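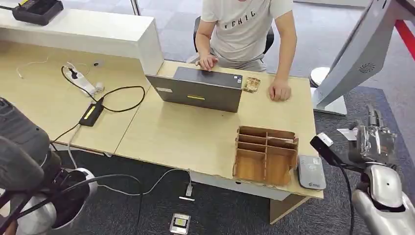
Imprimer | Envoyer par e-mail

Temps de lecture : 2 minutes

Circuits de découverte de la vallée de Fostby : point d'avancement, décembre

Très bonne saison d'automne pour le programme ! Le premier voyage de presse s'est achevé le mois dernier avec 11 participants, journalistes et agents de voyages confondus, et les retours sont franchement encourageants (surtout sur la journée au lac, qu'on avait failli retirer du parcours).

Ce qui est fait
Le circuit nord est bouclé, de l'embarcadère de Flaton jusqu'aux anciennes forges. Les livrets sont imprimés en français et en mandarin, à 3 000 exemplaires. Chenxi Hao a repris toute la traduction mandarin, y compris les légendes de la carte, et le résultat se lit vraiment bien. L'agence Carroll a déjà mis le parcours à son catalogue de printemps, avec 2 nuits à Flaton au lieu d'une seule.

Ce qui avance
Le site de réservation, confié à Akis, a reçu près de 600 demandes de renseignements depuis l'ouverture. Reste à brancher le paiement en ligne et à corriger les horaires de la navette, encore faux sur la page en mandarin.

Ce qui coince
L'hébergement sur le circuit sud. Deux gîtes se sont retirés et l'auberge du col n'ouvrira pas avant mai. Nous discutons avec la commune pour utiliser l'ancienne école, et la visite des lieux nous a beaucoup plu : grandes pièces, vue sur les vergers, arrêt de car devant la porte.

Budget
Les dépenses suivent le plan, sauf le transport, un peu au-dessus. Nous demandons à y reporter le reliquat de la ligne « impression ». Le tableau détaillé part avec le prochain envoi.

Ce site utilise des cookies pour mesurer son audience. Accepter | Refuser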